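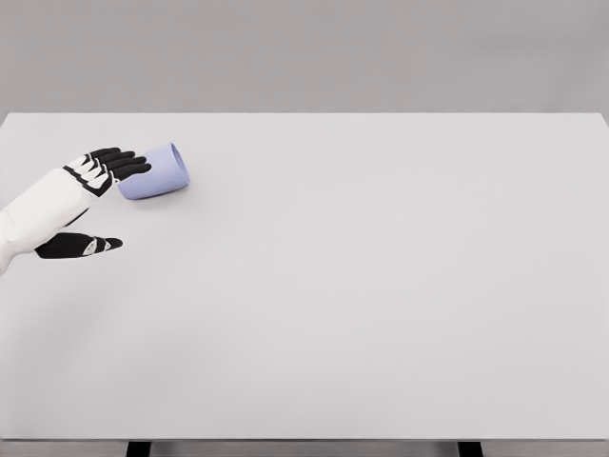

Run 567. Five-fingered hand, cup lying down, base end toward the fingers.

Remzi had the two windows side by side and was late for his bus already.

Left window, Filtero. Right window, Ferkar. Same hand, same cup, same table going on forever in both directions like a parking lot after snow. Two controllers, one job. Pick up the cup. Prendergast wanted a name by morning. One name. They'd said that twice on the call, one name, we don't want a table of trade-offs, Remzi, we had a table last time.

He hit go on both.

Filtero went in fast. It always did. Swung the hand down, closed on nothing, closed again, got it. Lift, hold, done. Green line in the log. Next.

Ferkar thought about it. You could almost hear it thinking, which was stupid, it was a process on a machine in the next room. The hand came in slow and then slower and then sat there over the table with the thumb out. Remzi chewed his sleeve. The timer ran. Then the fingers closed and the cup was up and level and that was a green line too.

"How many's that," said Chun-yin Au from the floor. She was on the floor because of her back.

"Don't ask me that."

"Filtero ahead?"

"Filtero's always ahead. It's on ninety-five percent standing up."

"And lying down?"

He didn't answer. Lying down was the whole problem. Standing up any idiot could do it, you could do it with a pair of salad tongs. Tip the cup over with the base toward you and suddenly there was no good side. Taper going the wrong way. Squeeze the narrow end and it squirts out, off down the table, rolling in that slow arc cups do, and the hand left there holding air.

Filtero lying down was a coin toss. When it won it won beautifully. When it lost it lost in a quarter of a second and the cup was gone.

Ferkar lying down hardly ever dropped it. Ferkar lying down also, every so often, just didn't. Came in, opened up, got the thumb right next to the thing and stopped there. Not frozen. The joints kept making tiny corrections. Waited out the clock and scored a zero, same as a drop.

"Same zero," he said out loud.

"What?"

"It gets the same zero. For not trying."

"So change the scoring."

"It's their scoring."

Chun-yin got up, in stages, one hand on the desk. She smelled of that green ointment. She leaned in over his shoulder and looked at the right hand window for a long time without blinking, the way she did with code she was about to delete.

"It's not not trying," she said. "Look at the thumb."

"I've been looking at the thumb since lunch."

"Play the queue out. All of it. I'll drive you home."

So he missed the bus. He let it play. Up to 200 more in the queue, depending how many timed out, and the timeouts were what killed you, a full minute each of a white hand over a white table and nothing else moving. He ate the rest of her crackers. He wrote FILTERO at the top of the email to Prendergast and saved it as a draft. Took it out. Put it back.

Somewhere past nine the heating clicked off and they both put there coats on and kept watching.

She saw it first. Of course she did.

"Go back 4," she said. "No. Runs, not seconds."

He went back.
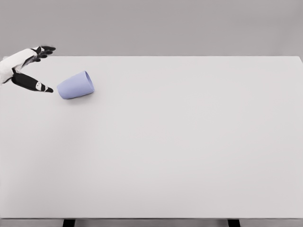
Gumside, February

Dear Lale,

You asked what I do all day and I said robots and you said yes but what, and I said I'd write it down. So ok. Writing fast, Chun-yin is warming up the car.

Imagine a cup on its side. Pale purple, no handle, like the ones Grandma had in the bathroom. Now a hand comes in from the left and stops with the thumb nearly on the base of it. Fingers up high, thumb down low, a big open V between them. It could close. I've watched a different program close from right there a hundred times and half of those the cup goes flying.

This one waits. I had it down as a fault. I'd written the word fault in a column, over and over, all afternoon.

And Chun-yin says, run it past the clock. Just let it go. The test stops after a minute, it's only a number in a file, you change the number. Took me less time than it's taking to write this. I changed it and we ran the same one again and we sat there in our coats.

Minute went by. Thumb moved over, a hair. Minute and a half. Another hair. It was going around the thing Lale. It was creeping the thumb round toward the wide end, so slow you couldn't see it unless you looked away and looked back, and at two minutes and a bit it shut its hand and lifted the cup off the table and held it. We did it on the next timeout and it did it again. Every one we tried.

Chun-yin said a word I won't put down.

So now I have a problem. The people who pay want one name. The fast one is what they want, I can tell from how they ask. They've got a line, things go past on it, they haven't got two minutes for a cup. They haven't got one. I know that. And by the rules they gave me the slow one loses and it isn't close.

But I sat there and watched it be careful with something that wasn't even real. There's no cup. You drop it and it's back on the next run, good as new. And it went around the long way anyhow.

She's honking.

I sent them the one name. I sent them Filtero, it's the right answer to what they asked. Then I wrote a second email with just the long run atached, no text, and I haven't sent that one. It's sitting there. Chun-yin says send it, she says what are they going to do, fire us slower.

I'll decide in the car. Or you decide, call me, I'm up till one.

Kiss the dog. Tell Mom I ate.

Remzi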